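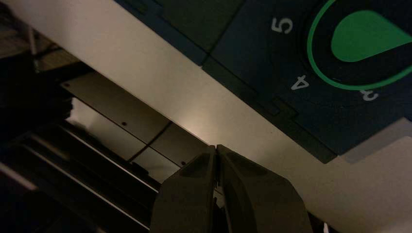
Digest Volume 6, Issue 100
January 1, 2018

From: Larysa Koval
To: Trenwood Home Repair list
Subject: Re: Dial numbers on the Muriithi machine

Kerubo Mfinanga wrote:

> We were given a Muriithi washer with the house and no manual. It has
> a round dial with numbers around it and a green ring. Do the numbers
> stand for temperature, or are they programs? My husband says
> temperature. I washed two sweaters on 4 and they came out fine, so I
> don't know what to think. Also, is it safe to clean the panel with
> the spray I use on the stove?

Kerubo,

They are programs. I had the same machine in the Gustcombe apartment for six years and the temperature was set separately. On mine 3 was everyday cottons, 4 was the short wash and 5 was delicates. Yours may be a different year, so don't take my list as final. The dial has a cream housing and a dark blue panel around it, with the numerals in white outside the green ring. The green teardrop inside the ring is part of the dial too. On my machine the narrow end was the pointer, and I read it from the wrong end for most of a month.

Please don't use the stove spray. Arnar Bisgaard posted in July that it took the numbers off his Skustach dryer, and he ended up marking them back on with a paint pen. I use a damp cloth with a drop of dish soap, wrung out well, and a dry cloth after. For the seams in the panel I use an old toothbrush – dry, never wet.

If you want to be sure about the programs, run each one empty and write down how long it takes. Nassoro Laizer did this with his and taped the list inside the cupboard door. He may still have a copy he can send you.

I would still like a scan of the manual if anyone on the list has one. Mine went with the machine when I sold it.

Larysa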